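Folding as a Bench Test

The Skovby open day began at 9 with a safety talk and was at the folding table by half past. Visitors stood behind a taped line. The task on the sheet was one T-shirt on a white table, handled by two arms with parallel grippers, no fixtures and no clamps.

Skovby uses garments because cloth has no fixed shape. A rigid part can be modelled once and located by its edges. A shirt has to be located again after every contact, and an error of a few millimetres at the hem grows with each fold.
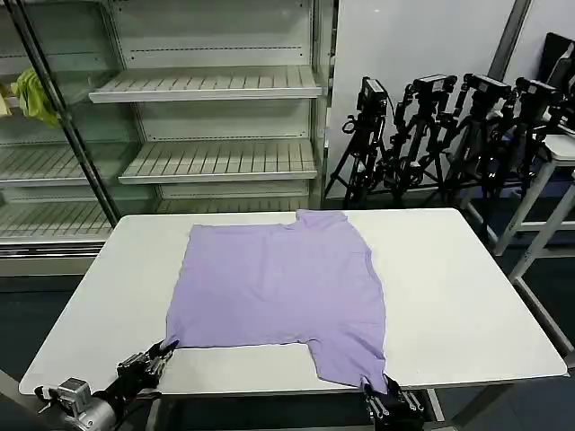
The control software, called Jedura, plans in short segments. It picks two grasp points, moves, then looks again before committing to the next pair. Staff put the training set at 549 recorded folds, of which 321 were kept after review. The rest were dropped for slipped corners or double grasps, where the fingers close on two layers instead of one.

Double grasps remain the main fault. Thin jersey gives little contrast between layers, and the view from overhead can't settle the question by itself. Skovby's answer is a second view from the wrist, close to the fingers.
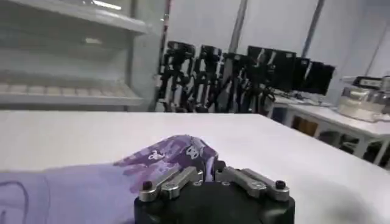

The wrist view has its own limits. Once the fingers close, the linkages block much of the cloth, so Jedura weights that camera heavily on approach and lightly during the lift. The changeover is set by hand and differs between fabrics. An engineer described the tuning as tedious — a fair word for work that took most of the winter.

Grip force is also set by hand. Too little and the hem slides out; too much and the fingers drag the layer underneath.
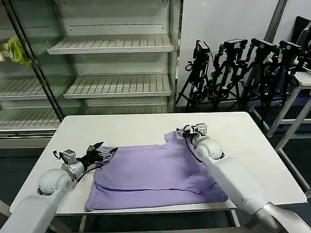 Issue 333 | Page 7

Cycle time was not on the program. Rathnayake, the integrator that supplied the arm mounts, wants a figure before it will quote for a laundry line, and Skovby says one will be published after the Bovidby trials in September. Those trials will add towels and long sleeves, and the shirts will arrive crumpled in a bin.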